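Call for participants: open day at the Ranberg robot kitchen lab

Sign-up closes October 16, 2025

We're opening the lab for an open day in January, and we need people who want to come in and take part. You'll get to watch two-armed robots do kitchen chores, take the controls yourself, and tell us what you make of it all. No background in robots needed. If you've ever cleared a table or put away dishes, you already know more about this work than the machines do!

Ranberg is a small lab on the second floor of the old Stomov building, above the bike shop. We work on everyday handling jobs: picking up a plate without chipping it, getting a bowl into a rack, moving a piece of fruit from one dish to another. It sounds easy, and for your hands it is. For a robot every one of those jobs takes a lot of practice, and most of that practice comes from a person guiding the arms by hand, over and over. We love this part of the work and we'd like more people to see it up close.

What the visit looks like

You come for one session of 3 hours, coffee break included. We start with a short talk (we promise to keep it short, there will be a clock on the wall and people will point at it). Then we go to the tables, where our operators run a live demonstration and explain what they're doing as they go. Ask anything, at any point. They like being interrupted.

After the break it's your turn. Each group of 5 shares a table with an operator, and everyone gets a try at steering the arms. The first few minutes feel strange, a bit like tying your shoes in thick gloves, and then for most people something clicks. Dropped items are fine. We have plenty of spare dishes.

At the end we sit down together and fill in a form, 2 pages, mostly open questions. What did you expect? What bored you? Which chore would you hand over first, and which would you never let a robot near? Your answers go straight to the people planning our next round of tasks, and last time they changed the plan quite a bit – the folding task got dropped and dish sorting took its place.

Who we're looking for

We have room for roughly 70 participants over the whole day. You should be 16 or older, and anyone under 18 needs a signed form from a parent or guardian. We'd be very glad to hear from people who cook for a living, people who work in care homes or school cafeterias, retired folks with a free morning, and students who are wondering if this kind of job is for them. Left-handed people, please say so when you sign up! We never have enough of you.

You'll be standing for part of the session, but every table has stools and can be worked at sitting down. There is an elevator from the parking lot side. If you need something else to make the visit work, write it in the sign-up note and we'll sort it out before you come.

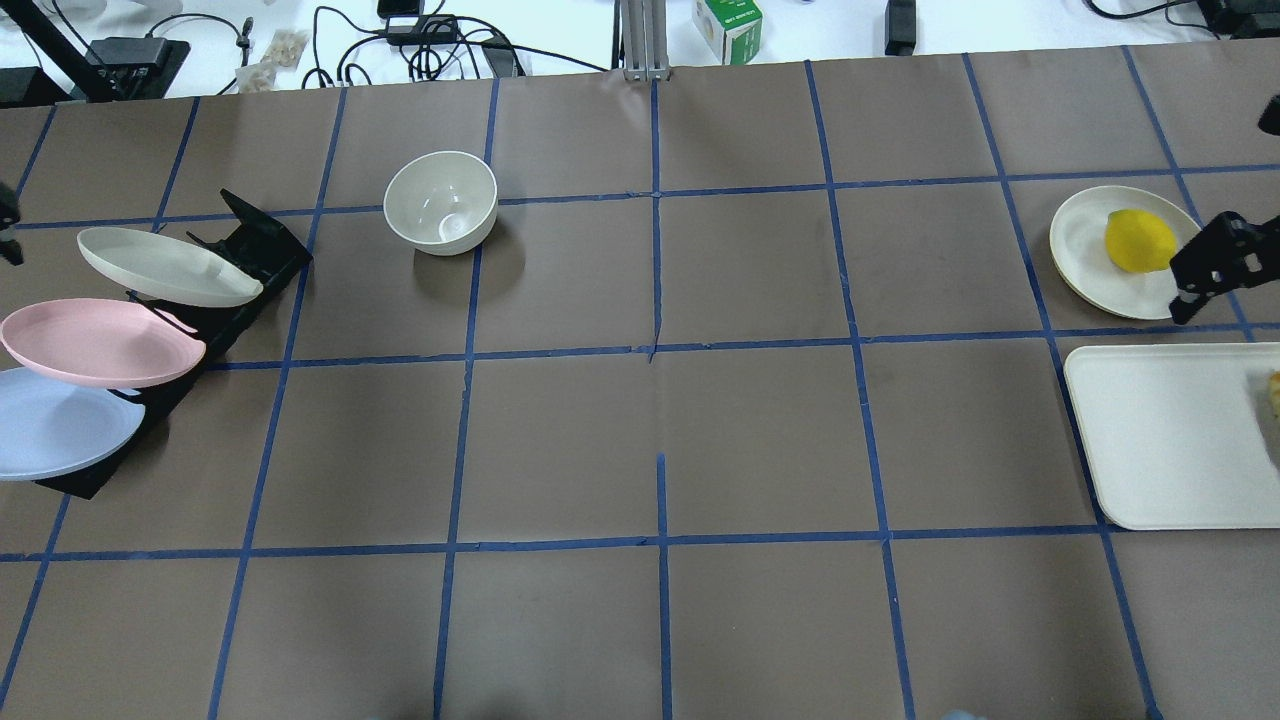 Our operators learned on the job, and most of them came from kitchens, warehouses and classrooms. They'll be happy to tell you what a normal working day is like, including the dull bits. If you leave thinking you could do it too, ask at the front desk for the list of openings. We expect to hire part-time operators in the spring, and time spent at the open day is a good way to find out if you'd enjoy it.

What you get

Lunch from Esteban, the bakery across the street (there's a vegan option, and the cinnamon rolls go fast). Bus fare both ways if you keep your ticket. There's no other pay for this one. Parking is free in the Isberg lot behind the building; use the back entrance and follow the yellow signs.

How to sign up

Fill in the form on our visits page, or call the front desk and we'll fill it in with you. Give us your name, a morning or afternoon preference, and a line or two on why you'd like to come. Groups of friends are welcome, but please send one form per person. We'll confirm your session by email. Wear closed shoes, tie back long hair, and leave loose bracelets at home.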